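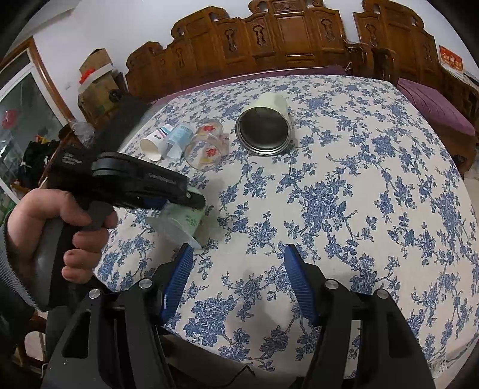
Gerardo says the green cup isn't the problem, it's the clear ones behind it, and could we please get that into the minutes before we start arguing about anything else.

Thu 10 March
By Jennylyn Quiambao

Filed under: Group Meetings, Manipulation

OK Gerardo, it's in! That was the first thing anybody said, so it goes first. I was on notes again. Present were Rowena (chairing), Gerardo, Rogelio, Leonora and me. Leonora joined by phone and kept dropping out, so if I've got her wrong, please write to me and I'll fix it.

1. Last meeting's minutes

Accepted with one change. I had written that the Bresora model was retrained in January. Rogelio says it was only fine-tuned in January and has never been retrained from scratch. Sorry, Rogelio.

2. Cup demonstrations

The Soriano set now stands at 1,944 episodes, all done with the hand-held grippers, one in each hand, cups lying down at the start and set upright by the end. Rowena read out the total and there was a small cheer (mostly me, I did a lot of those and my wrists know it).

Then we got to the clear cups. Gerardo has been going through the episodes where the fingers close too early or come in too high, and he says the clear ones are way over-represented. With the flowered tablecloth under them you get the pattern coming through the wall of the cup, and he thinks the model is taking its cue from the cloth and losing the rim. Leonora isn't so sure. She thinks people simply reach differently for a clear cup, slower and with more fiddling at the end, and the model is copying the fiddling! Her point was that if you train on hesitation you get hesitation back.

We went around on this for a good while. I lean toward Leonora, having caught myself doing it, but I said I'd be happy to be wrong. Rowena asked how we would tell the two apart, and what we settled on is this: same cups, same starting layout, one batch on the flowered cloth and one on a plain one, and the same people doing both. If Gerardo is right the plain batch should come out cleaner. If it doesn't, we look at hand speed in the last bit of the approach. Rogelio asked that we don't mix the new batches into the main set until somebody has looked at them, and we all said yes to that.

Action: Gerardo to find a plain cloth that covers the whole table. Leonora to write up the speed measure so it's the same for everyone.

3. Which hand does what

Rogelio brought this one. On the Soriano episodes the left gripper often picks the cup up and the right one waits with its fingers open, then comes in to steady. Some of us do it the other way around, and I do it both ways depending on where I'm standing, which I hadn't noticed until he played my episodes back to back. A bit embarrassing!

He would like a fixed rule. Rowena doesn't want one. She said the whole reason for working in ordinary rooms with ordinary furniture was to get the variety, and if we start telling people which hand to use we might as well go back to the bench. Rogelio's answer was that variety is fine but the Prudlow model averages the two habits and sends both arms toward the same cup, and he has replays of it doing that. We watched two of them. The fingers do get very close.

No rule for now. We'll label which hand grasps first and let Rogelio train with the label and without it.

Action: me, for the labels. I've asked for help with this and am still asking.

4. The canister

Short one. The big pale canister is a good deal wider than the cups and Leonora asked whether it belongs in the same task. Gerardo likes it in there as the odd one out. Rowena said leave it in the layout but report it separately, and don't let it into the cup success rate. Agreed by everybody.

5. Results from the robot

Rogelio ran four trials on the Jakby arms this week with the current model, opaque cups only. He doesn't want to quote a rate from so few and asked me not to write one down, so I haven't. What he did say is that the approach looks a lot smoother than before and that the release is still bad: the fingers open while the cup is leaning and over it goes. Leonora wondered if we're cutting the demonstrations too short, with the recording stopped the moment the cup is standing and nothing kept of the hand backing off. Rogelio is going to check the cut points. I think she's onto something there, we do all tend to hit stop pretty fast.

Action: Rogelio to check where episodes end, and to run eight more trials once that's sorted.

6. Anything else

Leonora asked for the phone to be put nearer to Gerardo or else further from him, depending on the topic. Rowena needs everyone's pad wear notes by the next meeting, so please send them to her and not to me.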